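Robots in the linen room: what happens with our hours?

pressfold_11
Hello everyone. I work at Gikthorpe, a linen service for motels and small hospitals. Since June we have two-handed robots on trial for the cloth work, and I was moved from folding to what they call cell attendant. The pay is the same for now. My wrists are better, I must admit, but my day has changed colour. Before, four of us talked over the table. Now I stand and watch fingers come down on a piece of cloth, and I write in a log.

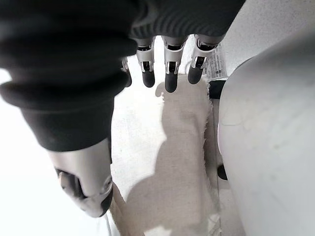

Does a cell attendant get a higher classification than a folder?
It depends on your agreement. At our site the attendant role sits one level up, but only after 15 shifts signed off by the supervisor.

dillgate_nights
We had the same at Dillgate. Ask for the sign-off sheet in writing before you begin. I did 11 shifts that were never counted.

Ondrejka
I don't agree with all this worry. Folding is hard on the body and we could never fill the arvo roster anyway. If a machine takes the pillowcases, let it.

pressfold_11
Ondrejka, I also don't miss the sore neck. My question is about the hours. The manager told us no job will go, and then 3 casuals were not called back. It was maybe only the quiet season, I cannot prove it. What I can say is that the skill is being measured differently. I was quick with my hands and it counted for something. With bedding I still know how the fabric wants to move, and which hem will slip from a grip.
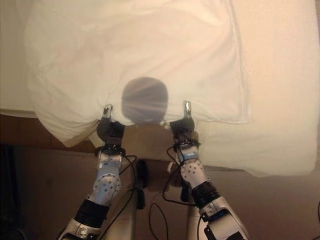
That knowledge I give every day in the log, in small remarks, and there is no line for it on my payslip. I would like the labour of teaching to be recognised.

Drultalus
Fair point, but careful. Ask for a training allowance and they may say the log is part of normal duties. Our delegate asked for a set time instead, half an hour off the floor for writing notes. It was approved.

Ondrejka
Half an hour paid to write notes? Where do I apply.

pressfold_11
Thank you Drultalus, I will bring this to our next meeting. Did they cut the breaks to make room for it?

Drultalus
No, breaks stayed the same. Check the wording before you sign.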